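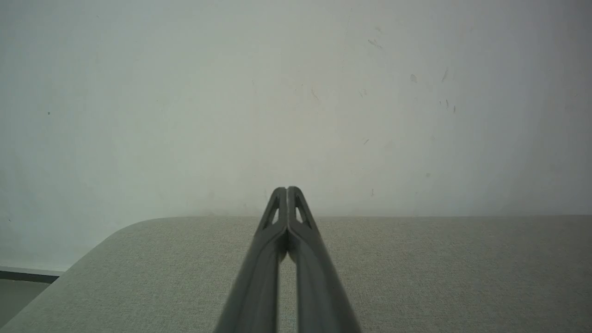
Gripper reports "object held" with nothing in it, arm then carries out the place move

I have a two-finger parallel gripper on a small arm, used to pick folded cloth off an upholstered seat and move it to a shelf. The controller is a Stivby unit running the stock grasp routine. After a power cut in December the routine started reporting a successful grasp on empty closes. The fingers come together at the tips, as in the wrist camera view at the top, with a narrow gap still open between them lower down, and the status flag reads HELD. The arm then goes through the whole lift and place with nothing between the fingers.

The flag is set when two things are true: motor current is over the threshold, and reported finger position is more than 2 mm from the stored closed position. On an empty close I now read a position of 13 counts. Before the power cut it was 0. The threshold on position works out to 8 counts, so 13 passes as an object.

What I have tried:
Restarted the controller. No change.
Lowered closing force from 400 to 188 (raw units in the config file). Still 13 counts.
Raised the position threshold to 16 counts. False grasps stopped, but thin cloth is now missed.
Swapped the gripper cable. No change.

The fingers are the soft-edged dark gray kind with a triangular cutout near each tip. I see no cracks. Is this a lost zero, a bent finger, or something in the Gondlow driver? I would like to avoid taking the gripper apart.

Asked by Negin Salehi

2 answers

Fatos Vasić
Accepted

Lost zero is the most likely cause. Your own test points that way. If a finger were bending or the drive had slack in it, the closed reading would normally shift when you cut the closing force by more than half. Yours stayed at 13 counts, so the offset is fixed.

The closed position is stored at homing. If power drops while the fingers are partly open and they get moved by hand before the restart, some controllers load the old stored value without checking it. A plain restart does not force a new homing run, so it would not clear this.

Procedure:

1. Stop the arm and put it in a pose where the fingers touch nothing. Do not do this with the tips down at the seat. If the fingertips drag on fabric during homing you will store another bad value.
2. Disable the grasp routine so a false HELD cannot start a move.
3. Clear the stored closed position. In most drivers this is a separate command from "home".
4. Home at low force. Use your 188 setting.
5. Open fully, close fully, read the position. Repeat several times. You want the same value each time, within one count.
6. Put the threshold back to 8 and test with your thinnest cloth.

If the value in step 5 wanders, stop there and look at the finger mounting screws and the coupling on the motor shaft. A slipped coupling gives a fixed offset too, but it will usually slip again under load, so run a batch of closes at 400 and read the position afterward.

One more point, on safety. A single flag should not be enough to release the lift move. Add a second check after a short lift: command the fingers closed again and compare position. With cloth in the grip it should stay above threshold. With no cloth it goes to the closed value. This will not catch a bad zero, so also log the empty-close reading at every startup and refuse to run if it is off by more than two counts.

Comments on this answer

Negin Salehi: Clear and home were separate commands. I had only ever been sending home, and it was reusing the old value. After clearing, the empty close reads 0, and 1 at times. Threshold is back at 8 and thin cloth is detected. Startup check added.

Fatos Vasić: Good. Run the 400 batch anyway before you leave it alone overnight.

Negin Salehi: Ran it. Still 0 afterward.

Yasaman Kordestani: Does clearing the stored value also wipe the force calibration? On my older Marino controller it does, and I had to enter it again by hand.

Fatos Vasić: Not as far as I know on the Stivby, but save the config file first.

Abbas Bahrami

had the same thing, it was the fingers. they wear at the tips and then the gap changes. replace them as a pair. also check firmware version

Comments on this answer

Anatole Lacroix: Tip wear would let the fingers close further than before. Whether that reads as positive or negative depends on the sign convention, but a jump straight after a power cut is not wear.

Abbas Bahrami: mine was also after a power cut

Anatole Lacroix: Did you home it when you fitted the new fingers?

Abbas Bahrami: yes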